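The Skonlow Cubby Shelf in White

I've been selling shelves for long enough to know that most people don't get excited about them, and then there's me. I put the Skonlow on the floor in August and I still find myself walking past it on purpose. It's an open cubby unit, white all over, with a back panel in every compartment, and it's the piece I get the most emails about (after the one asking if we do curtains, which we don't!).

We buy it from Jisavik, a small workshop that makes storage and pretty much only storage. The Skonlow is their big one. It ships flat in 3 boxes and the price is $1,495, which includes delivery to the room you want it in. I know that's real money for a bunch of squares. My own cheap unit at home lasted two moves and then leaned like a tired fence, so I've made my peace with it.

What do people keep in it? Books, mostly, and shoes, and yarn (so much yarn). But my favorite use is as a pantry or a fruit shelf. I hate a fruit bowl. The apples get buried, the mango at the bottom goes soft and you only find out when it leaks. Give each fruit its own cubby and you see what you have, you eat it while it's good, and the colors look terrific against all that white.

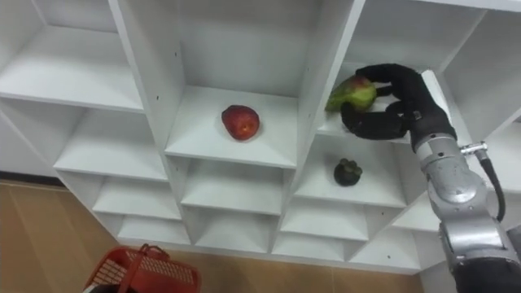
Plain white cubbies, with an apple at home in the middle one.

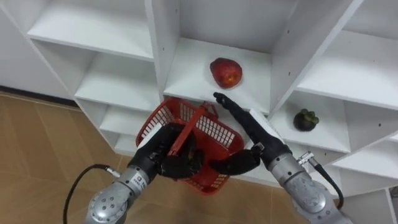

The finish is matte, and I'm glad of it. Gloss shows every fingerprint and my kids have a lot of fingers. A damp cloth takes care of nearly everything, including turmeric if you get to it the same day. Please don't use a scouring pad. I did, on the first one we had in the shop, and there's a dull patch I now keep a plant in front of.

You'll notice small holes in the dividers. Some people love them and some people write to me about them! If you're in the second group, Jisavik sells a bag of white push-in caps, 35 to a bag, and they disappear once they're in. I left mine open.

Putting it together took me around two hours with a podcast on. Do it lying flat on a rug, get a second person for standing it up, and fix it to the wall with the bracket in the smallest box. I mean it about the bracket, especially if you have climbers in the house. The instructions are all drawings and step 12 is drawn from behind, so turn the page around and it'll make sense.

If you want something to pull in and out of the cubbies, a plain plastic basket with a handle does the job for a few dollars. We also carry the Lengyel felt bin, which comes in gray and rust and is made for paper and socks and things like that. I wouldn't put fruit in it. Felt and ripe mangoes are not friends, ask me how I know.

And if the Skonlow is too much shelf for your wall, have a look at the Detberg. Same white, same style of cubby, a lot narrower, and it squeezes in beside a fridge nicely. The two don't bolt together, though they'll stand side by side without looking odd.

Returns are fine as long as it's still in the boxes. Once it's built, it's yours, but if a board turns up chipped send me a photo and I'll get a new one out to you.

Sign up for our newsletter and hear about new shelves first. Unsubscribe whenever you like.

Contact | Delivery and returns | © All rights reserved | Back to top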